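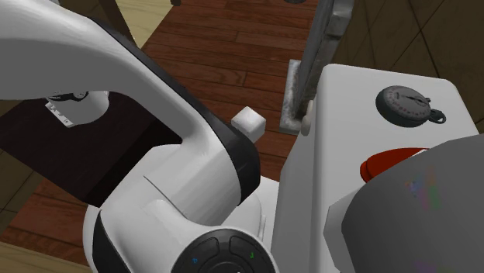
关于我们

Idotcombe草地滚球俱乐部,就在Gusham路尽头,过了小桥左转。会员目前56人,老的少的都有,最大的80岁,每周照样来打,赢我们赢得很开心。

场地
室外草坪一块,4月开场,天气好就一直打到入秋。冬天转到室内,短垫3条,鞋底要平,别穿带跟的。球可以借,先到先挑,小号的不多。

平时都干什么
周中练球,晚上7点开始,来晚了自己找队补上。周末友谊赛,常和Florbridge那边互访,去年输得有点惨,今年再说。赛后一般有茶和三明治,谁做的蛋糕谁报个名,贴在门口那张纸上。
冬天还有汤品之夜、猜谜、旧物义卖。12月1日星期日是年终聚餐,名额大约还剩十来个,要来的尽快,吃素的请提前说一声,上次临时改菜单厨房忙坏了。

新人
没打过没关系。头几次免费,有人带,规则边打边学就行。Renato Carrasco负责新会员,周中晚上基本都在,找不到他就去吧台问问。年费分全年和半年两种,学生减半,表格在吧台抽屉里,填好交给他就好。

会所
吧台、厨房、更衣室、洗手间都在一楼,轮椅可以从侧门进。大厅对外出租,生日会、开会都行,价钱面仪。Schwaiger杯的老照片挂在走廊,欢迎来认人,有几位我们自己也叫不出名子了。

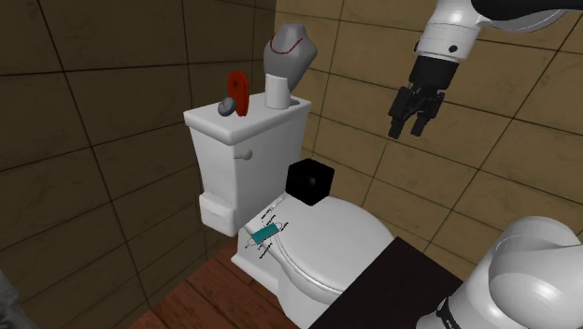 洗手间,白色马桶,水箱盖上放着几样小东西

停车在后院,满了就停路边,别堵邻居的门。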